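Subject: Re: [facilities-stores] Small hardware: divided boxes at the Calatska counter 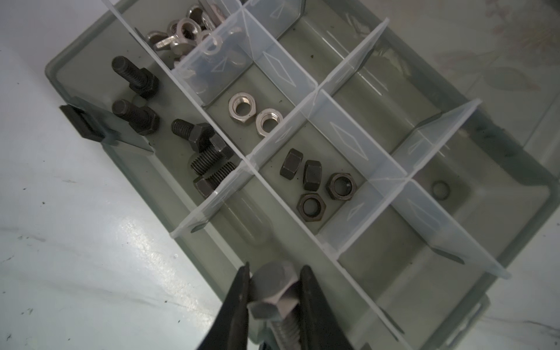
Divided box, Calatska stores: black hex bolts in the long compartment, washers kept apart at the top.

To all list members,

I am writing in reply to the message sent by the Adams workshop on Wednesday, which is quoted in part below, and to set out the arrangements for small hardware that will apply at all stores counters from the first working day of December. The arrangements have been agreed with the supervisors at Calatska, Adams and Niltton. They concern bolts, nuts, washers and machine screws only. Anchors, wood screws and electrical fittings remain under the existing rules and should continue to be drawn from the wall cabinets.

> From: Adams workshop
> To: facilities-stores
> Subject: Small hardware: divided boxes at the Calatska counter
>
> We have received the notice that the open trays are to be withdrawn and
> replaced by plastic boxes with removable dividers. Before we empty our
> trays we would be grateful for an answer on the following points.
>
> First, the layout. The notice says that each box is to be arranged "by
> type." Our technicians do not look for a bolt by type. They look for it by
> thread, then by length, and only then by finish. If a box holds black bolts
> in one place and silver bolts in another, two bolts of the same thread may
> end up at opposite ends of the box.
>
> Second, the dividers. We have used boxes of this sort before, from another
> supplier, and small washers worked their way under the dividers whenever
> the box was carried upright. By the end of a month every compartment had
> a little of everything in it.
>
> Third, the count. We hold 51 separate lines of small hardware at this
> counter. We do not see how these can be placed in the number of boxes
> allotted to us.
>
> Fourth, returns. At present, unused pieces are dropped into a coffee can
> by the door and sorted when somebody has the time. We would like to know
> whether the can may stay.

I will take these points in the order in which they were raised.

Layout. The wording of the notice was too brief, and the Adams workshop is right to question it. "By type" was meant to describe the division within a single box, once the thread has already been settled. Each box is to hold one thread size and no other. The thread size goes on the lid label and again on the short end of the box, so that it can be read when the boxes are stacked. Inside, the long compartment is for bolts, which need the room to lie flat. The smaller compartments are for the nuts, washers and shorter pieces that belong with that thread. Where a counter carries both black and silver bolts in the same thread, they may share a box but must have separate compartments. Finish matters to several of our users, in particular for replacement work on visible fittings, and a mixed compartment leads to mixed repairs.

Length is the more difficult question. We considered a separate compartment for each length and found that it used up the box very quickly, with some compartments holding only a handful of pieces. The rule will therefore be that two neighboring lengths may share a compartment, provided that both lengths are written on the lid card. Three lengths may not. Counters that find this unworkable for a particular thread should ask for an additional box.

Dividers. The boxes now being issued are Kunder boxes, gray and translucent, with clear plastic dividers that slot into one another to make a grid. The dividers can be lifted out and set in other positions. This is useful when a box is first being set up and a nuisance afterward. Please settle the grid once, press each divider fully down, and check the points where the dividers cross before any hardware is put in. A divider that has been seated on one side only will look correct from above.

As to carrying the box upright, the instruction is that it should not be done. Boxes are to be carried flat with the lid closed. I accept that this will not always be observed, and for that reason the washer compartment should be filled no more than half full. A washer compartment packed to the rim is also hard to pick from, and users tend to tip the contents into the hand and put back what they do not want, often in the wrong place.

Count. The allotment of 30 boxes per counter was based on the Niltton inventory, where the range is narrower. Adams will receive the additional boxes it needs once the list of lines has been checked against issues for the past year. I would ask the Adams workshop to look closely at that list before it is sent. When the same exercise was carried out at Calatska, a number of lines had not been drawn on at all, and several others turned out to be the same item entered twice under different descriptions. Lines that have had no issues in the year should go to reserve stock in their original packets and need not have a compartment at the counter.

Returns. The coffee can may not stay. I recognize that it has been in use for a long time and that it saves trouble at the end of a shift. It also holds, on the last inspection, more than 400 loose pieces of every size, and a new packet of bolts was ordered in the same month although enough of them were lying in the can. Unused pieces are to be returned directly to their compartment by the person who drew them. If the thread is in doubt, the piece is to be tried in the gauge plate at the counter. Pieces that are damaged or cannot be identified go into the scrap bin and are not to be kept against some future need.

The following points were not raised by Adams but have come up elsewhere, and I include them so that all counters have them in writing.

Cleaning. Before the grid is assembled, the box should be wiped out with a dry cloth. The same applies to the surface on which the sorting is done. Filings, thread scrapings and floor grit are easily swept up along with the hardware, and they collect in the corners where the dividers meet the wall of the box. Sorting is best carried out on a smooth, pale surface, where dark bolts and stray washers are easy to see. Please do not sort on the bench beside the grinder.

Filling. Put in the bolts first, then the nuts, and the washers last. Bolts need not be laid in rows. They will not stay in rows after the box has been carried across the building, and the time is better spent making sure that each one is the correct thread. It is enough that they lie flat and that the lid closes without pressure. If the lid has to be pushed down, the compartment is too full and the surplus should go to reserve.

Labels. Each box carries a lid card showing the thread, the lengths, the finish and the stock number for each compartment, drawn in the same arrangement as the grid. If the grid is changed, the card must be changed on the same day. The cards should be printed. Handwritten cards will be accepted for the first 2 weeks, after which any that remain will be replaced by this office from the details supplied.

Minimum levels. Each lid card has a space for the minimum quantity. Counters are free to set this figure for themselves. The gray wall of the box can be seen through well enough to tell whether a compartment is nearly empty, but it should not be relied on to tell one size from another, and restocking should always be done with the lid open.

Old trays. The open trays should be emptied completely, cleaned and sent back to Calatska. They will be used in the paint store. Please do not keep one or two back for overflow — this was tried during the last change of storage, and the overflow trays were in daily use again by the spring.

Timetable. Calatska has begun and will finish first. Niltton follows, and Adams will be last, to allow time for the inventory check described above. While a counter is changing over, hardware may be drawn from either of the other two on the ordinary slip. There will be no interruption in the issue of small hardware to the maintenance crews, and supervisors are asked to make this known to their staff.

Comments on the lid card should reach me before the printed stock is ordered. Several members have written to me privately with suggestions on its wording, and I would prefer that these be sent to the list, where the other counters can see them. One of them, that the card should show the wrench size beside the thread, has already been adopted.

I thank the Adams workshop for a careful message. The revised notice, incorporating the answers given here, will be posted at each counter and will replace the earlier one, which should then be taken down.

Valter Mendes
Stores and Equipment Office
Calatska

--
facilities-stores mailing list
Replies to this message go to all members of the list.
To change your delivery settings, write to the list office at Calatska.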